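Gripper on simulated Esamel cell does not close evenly on thin parts
Posted in: Skuna Users Community, Cell Setup and Care

Our department maintains one simulated Esamel cell in the bathroom layout. After the September update, the gripper stops short on narrow items. 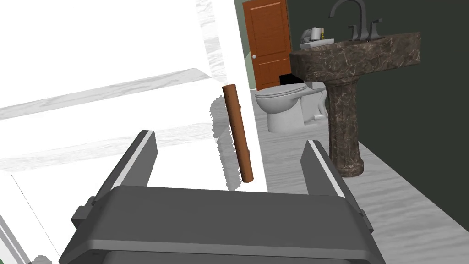

The opening width is set in the Pandunness file, which we have not edited. Both fingers were open on either side of the wooden stick when we paused the run. Which value should be checked first?

Carbone Support Desk
Please confirm that the closing limit is 2 and not 16. The update restores the higher value. Save the file, restart the cell and repeat the grasp at step 500. 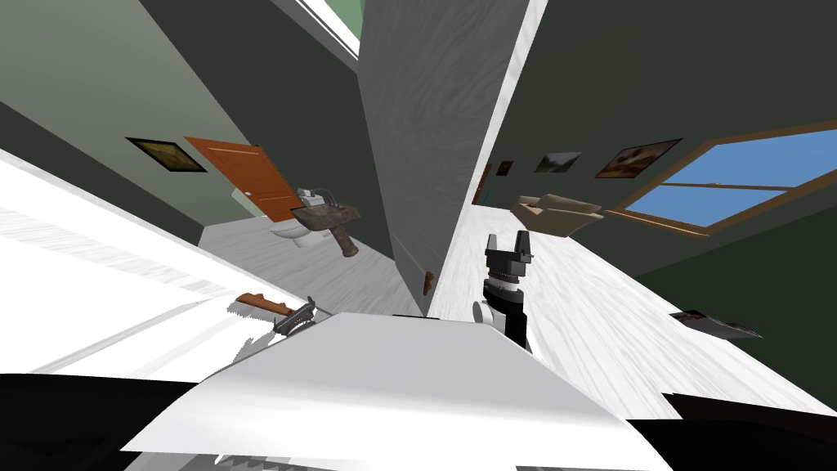
Posted by cellkeeper794
Member, Skuna Users Community

The limit alone did not correct the fault at our site. The wrist zero also had to be set again, with the gripper pointing up as it is behind the countertop. Keep the knife out of the test until the stick can be held.

dock_office
Same fault here. Reinstalling fixed it.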